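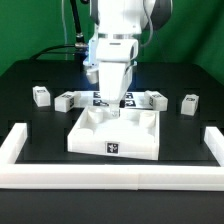 Fig. 4. Table laid out, blocks around the marker board.

4. Laying out the table

I set mine up first thing, before the coffee, and it takes about 10 minutes once you've done it a couple of times (my first try ate most of a morning!).

1. Wipe the black tabletop with a dry cloth. Crumbs under the board will make it rock, and you'll be chasing that wobble all day.

2. Lay the white board flat near the back of the table, with its four black-and-white markers facing up, two over two. I like it square to the grid on the tabletop, so I just line up an edge by eye.

3. Set out the four small white blocks around the board. Leave enough room to get your fingers in between, and keep the little black markers clean – I pick mine up by the corners.

4. Put the square tray in last and check that it sits flat.

Note: The green backdrop creases if you lean things on it. Efraín Benavides hangs his overnight on a rail and it comes out lovely; I use a clothes steamer, held 30 cm away.

Caution: Don't use spray cleaner on the markers. I did that to a Closeo board in October and the black smeared all over the white, so now it's a soft brush or nothing.

5. When you're done for the day, stack the blocks in their box and store the board flat, face up, with nothing on top of it.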